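Week 4 handout, April
By Zohreh Arabzadeh

Keeping order in the seed store

Welcome back, everyone, and thank you for bearing with the cold room on Wednesday! We ended on labels, so let me carry on from there, because a seed without its name is really only good for the birds.
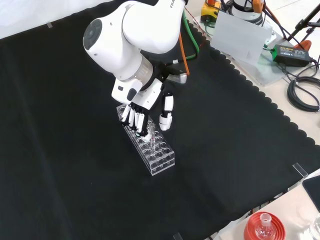

Small seed is easily muddled, and I have muddled plenty of it myself over the years. Give every variety a place of its own before you open a single packet. A clear rack like the one standing on the black cloth will do nicely, and a dark cloth is a kindness to tired eyes when you are hunting for pale lettuce seed.

Write the label first, in pencil, with the variety and the month. Our Kiltville leek is lot 1646, and I'd like that number on the tube and in the book as well, please.
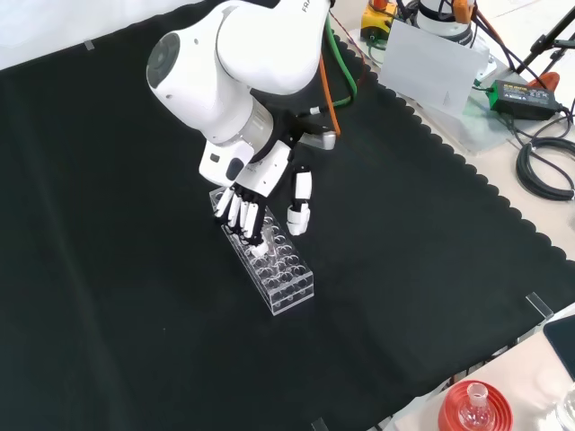

Testing a batch

Lay 20 seeds on damp kitchen paper, fold it over and keep it somewhere warm (the airing cupboard is lovely). Anything that sprouts poorly gets sown thickly or passed over.

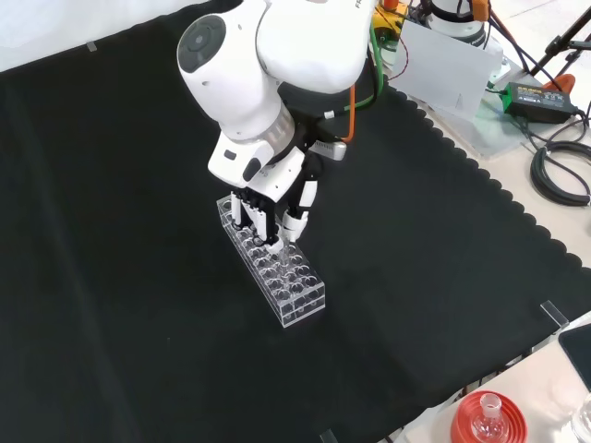 Upendo Langat would add that old parsnip seed isn't worth testing at all, and that you should simply buy fresh every spring.

Questions to Zohreh, after class
Back to top
Last updated: April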